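Kettunen oval colander, green: my review after one summer

I bought this colander in August, from the kitchen shop in Plestolbridge, together with the small cup with handle in nearly the same colour. My old metal one had lost a foot and was always falling over in the sink with the pasta inside. I wanted something light and wide, and I did not want to pay much. I use it almost every day now, so I think I can say something fair about it.

First the shape. It is oval and rather large, and this was the reason I chose it. A round colander takes all the space in my sink, but the oval one leaves a free corner where I can still rinse a knife or a glass. The holes are very small and there are many of them. For rice this is excellent, I lose almost no grains. For pasta it is a bit slow. With 1000 grams of potatoes you must shake it two times and wait a little.

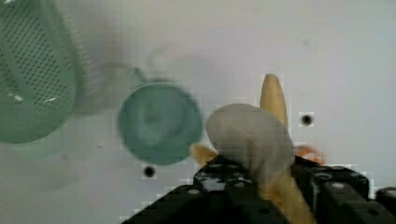 Can you use it as a fruit bowl when it is not needed for washing? I do this often, and it works well for apples, plums and grapes, but bananas I keep outside, as they get brown marks where they lie against the rim.

The rim is smooth and a little raised, so it is comfortable to hold with wet hands. It has no long handles, and for this reason I would not recommend it to somebody who drains a very full pot alone. The steam comes up quickly to the fingers. I put it down in the sink first and pour after.

Cleaning is the weak point. Small holes catch small things, and quinoa is the worst. I bought a soft brush from Sundis for 2 euros and with this it goes fine, but you must do it immediately after the meal. When I left it until the next morning I needed to soak it.

About the cup I have less to say. It holds 266 ml by my kitchen scale, filled to the top, and the handle is short, enough for two fingers. I take it for measuring water for rice, and sometimes for soup. 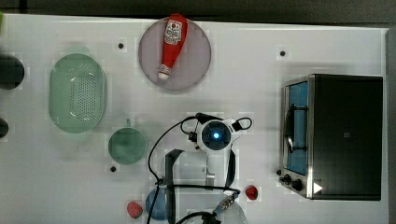
One more remark about storage. The colander is wide, and in my kitchen it does not fit in the cupboard with the plates, so it stays on the worktop most of the time. Please keep it well away from the toaster oven or any hot plate. The paper that came with it says maximum 70 degrees in the dishwasher, so I would not try more than this. I wash mine by hand anyway.

My sister-in-law in Zundemton has the round model from the same maker and she finds it deeper and better for salad. If you have a big sink, maybe look at that one before you decide. For a narrow sink like mine I would buy the oval again.

Four stars from five. I took one star away for the quinoa.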